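Ticket: mouse in the big meeting room keeps dropping out
Opened by: Akinyi Kioko
Assigned to: Tumaini Nyamweya, Grostudix desk support
Status: open

Hi Tumaini! Me again, sorry. The silver-gray wireless mouse on the conference table is driving us all up the wall. The pointer moves fine for a minute, then it freezes, then it jumps clear across the screen (usually onto the Leave button, lucky us). I put a new battery in this morning and cleaned the underside with a dry cloth – no change. It's the one with the darker scroll strip and the little round logo.

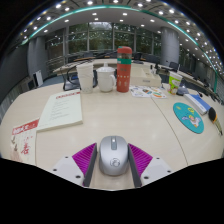 Does the receiver have to be plugged into the back of the room PC?
Any free USB port will do, and one at the front, closer to the table, usually gives a steadier signal.

So I moved it to the front port and it was better for nearly 300 seconds (yes, I timed it), then froze again. I also tried it on both sides of the seam in the tabletop, because I had a theory about the seam. The theory was wrong.

The table is still covered in our stuff, cups and leaflets and the sticker sheets, so just shove things over if you need to get in there.

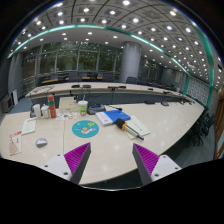 Next I borrowed the Hendach mouse from my own desk, and it ran through a whole Soomro call with no trouble at all – so I'm pretty sure the PC is okay. Could you bring a spare up before the Bosetti call? I'm at extension 900 until then.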